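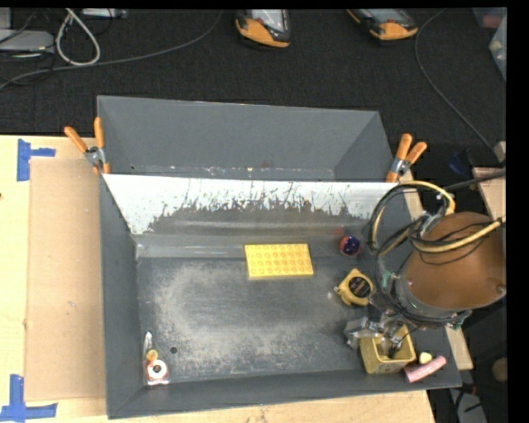 Hưng Đồng
Teleoperation lead, Drescombe bin picking group

Re: [arruda-users] how many demos before it stops being embarrassing?

Elisa Gentile wrote:
> We're at Estska with the same arm and the same two bins, and our
> policy still goes for the tape measure every time, whatever else is
> in there. Almost 61 demos recorded in October. Do we keep going or
> throw them out? Also, do you drive with the handheld or push the
> arm around by hand?

Hi Elisa,

Keep them, but watch them back before you record any more. I did that with ours and learned that I am a man who loves a tape measure. It's yellow, it's chunky, it sits there asking for it, and I went to it first in nearly every episode. The policy had copied me faithfully. I was a little hurt.

What I do now is write the order on paper before I start. Square container first one time, block plate first the next, then the ball, which I put off for as long as my conscience allows. The plastic package with the roll in it gets its own session. I approach it from the narrow end, slowly, and I don't talk to anyone while I'm doing it.

As for driving: handheld for the long moves, by hand for the last bit over the object. Pushing the arm around for a whole episode gives you lovely grasps and terrible paths – mine wandered like someone looking for their glasses. If your logger can't switch modes mid-episode, stick with the handheld and live with uglier grasps.

Two other things. Clamp the bins to each other. We use a pair of the orange spring clamps where they meet, and I wish I'd done it before the Flulosstead runs, half of which feature a bin on the move. And leave your pauses in. I used to trim them to look competent, and the arm then did everything at a speed I found upsetting.

Send me 2 of your worst episodes if you like. I'll send 2 of mine back and we can see who blushes.

Hưng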